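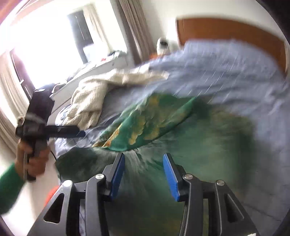

Chapter 6

Sleep and Rest in the First Weeks After Birth

Aims of this chapter

After reading this chapter you should be able to describe the usual sleep of a newborn baby, explain why the parents' tiredness is different from ordinary tiredness, and help a family to make a simple plan for the nights.

6.1 Introduction

In the previous chapter we followed the mother until the moment she leaves the maternity ward. Now the family is at home, and the questions change. In the ward the parents asked mostly about feeding and about pain. At home the first question is very often the same one: when will we sleep again?

It is a serious question and the student should answer it seriously. Many parents have heard jokes about it during the whole pregnancy, and they feel a little ashamed to complain when the jokes become true. A visiting midwife or family worker who says "this is normal" and goes on to the next point has given a correct answer, but has not helped very much.

The Zalville home visit study, to which we return several times in this book, asked 2,979 mothers about their nights in the first month. Of these, 1,722 said that they had received no advice on their own rest before the birth. They had received advice on the baby's bath, on the pram and on the car seat. Stoica, who led the study, writes that rest was treated "as something which the family will find by itself".

6.2 How a newborn sleeps

A newborn baby sleeps a large part of the day and night, but in short pieces. The stomach is small and the baby must wake to feed. The baby also does not yet know the difference between day and night, and this knowledge comes slowly, over several weeks. Until then a baby who sleeps long in the afternoon and is wide awake at two in the morning is not a badly trained baby.

Newborns also make a lot of noise while they are asleep. They grunt, they move their arms, they may even cry for a moment and then be quiet again. New parents often lift the baby at the first sound.

6.3 The tiredness of the parents

We must distinguish between short sleep and broken sleep. A parent can lie in bed for eight hours and still feel very unwell in the morning, if these hours were interrupted many times. Hatwood calls this "the night that does not count". The mother is at the same time recovering from the birth, and the other parent may already be back at work.

Tiredness can also hide something else. Low mood which does not lift, or a mother who cannot sleep even when the baby is sleeping, should always be discussed with a doctor or midwife. We treat this subject fully in the next chapter.

Before you continue, write down what you would say to a couple who tell you, on your first visit, that they quarrel every night over who gets up. Keep your answer. You will need it again in section 6.5, where we discuss the Pallus method of dividing the night into 2 shifts.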